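October, late afternoon, glue room

Spent most of today on the hide glue question again, and I want to get it down while the kettle is still on and I can remember which pot was which. Gudrun's batch (the Korker pearls, soaked overnight) went stringy at the usual heat and grabbed far too quickly on the spruce offcuts. Mine had sat in cold water only 3 hours and behaved much better, and I can't say I understand that at all. Malte thinks the pearls are old stock. He may well be right – the bag has been on that shelf as long as I have been here, and somebody has folded the label under.

We glued up 10 joints between us, clamped lightly, and left them by the window side of the bench. Please don't move them, Tadhg, even if you need the space! I know the cello back is coming and I promise to clear everything by the time you want it.

Raimonds asked about adding a pinch of urea to slow the set. I'm all for trying it, but on its own and with fresh glue from Wiegand, or we'll never know what did what. Henrik has the good thermometer at home and says he'll bring it in.

Also, the small brush is shedding again. I picked bristles out of two joints and gave up on a third. 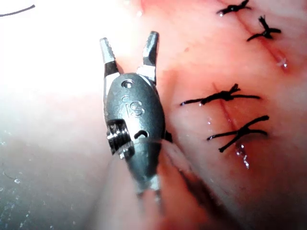
Next round I'd like to warm the wood first, just a few minutes over the hot plate, and see whether the Korker still grabs so fast. If it does, the bag goes out and we order new.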